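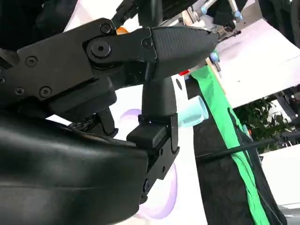

Black plates, five socket screws and a flash of orange.

The hex key in my kitchen drawer has outlived the bookcase it came with, two apartments and one engagement. I own eleven others just like it. They live with the takeout chopsticks and the dead batteries, and every time I need one, I need the size I don't have.

I started thinking about this in December, when a chair began to lean. It was a Pukitz chair, bought flat and put together in one evening by a person who believed the instructions were a suggestion. A bolt under the seat had worked itself halfway out. I tried six keys on it. The seventh fit, nearly, and with one confident turn I rounded off the socket and made the lean permanent.

So I carried the chair four blocks to Tavares, a hardware store wedged between a nail salon and a place that sells only phone cases. The woman behind the counter was Concetta Caputo, and she looked at my bolt the way a dentist looks at a man who says he flosses.

"You used inches," she said.

I had used what was in the drawer. This, she explained, is how most of her Mondays go. People spend the weekend fixing things and then come in to have the fixing fixed. The trouble with a hex key is that an inch size and a metric size can sit so close together that your fingers can't tell them apart, though the bolt certainly can. The wrong one goes in, wobbles a little, and feels like it might do. She sold me a new bolt, then a proper metric set in a folding handle, then a tube of thread glue I hadn't asked for. I was in no position to bargain.

Behind her stood a wall of 126 small drawers, each with a sample of its contents wired to the front. I asked if she knew them all. She said she knew the ones people bought, and that the bottom row was mostly her late uncle's business.

What I like about fasteners, now that I have been made to like them, is how little they want from us. A slotted screw will take a butter knife. A cross-head screw will put up with the wrong driver for a while before it strips out of spite. The hex socket has standards. It hides its grip down inside the head, where a slipping tool can't skate off across your nice tabletop, and in return it asks you to clean out the crumbs and push the key all the way in. I had been turning mine with only the tip inside for 40 years.

Kiều Mạch, who repairs bicycles out of a garage a short bus ride away, has even less patience for my kind. Her shop is called Pimach and her workbench has a coffee can on it marked SORRY, where she drops every ruined bolt a customer brings in. She let me tip it out. There were bolts chewed round, bolts snapped clean, and one with a piece of somebody's key still stuck in it.

"Everybody thinks tight means tighter," she said. Then she handed me a torque wrench, a gadget that clicks when you've done enough, and had me tighten a handlebar stem. I kept going after the click. She took the wrench back.

The chair stands straight now. The new bolt is shinier than its three neighbors and I have not told my guests which leg to admire. The twelve old keys are still in the drawer, mixed in with the chopsticks. I did mean to throw them out, but last week the bathroom faucet handle came loose, and one of them fit.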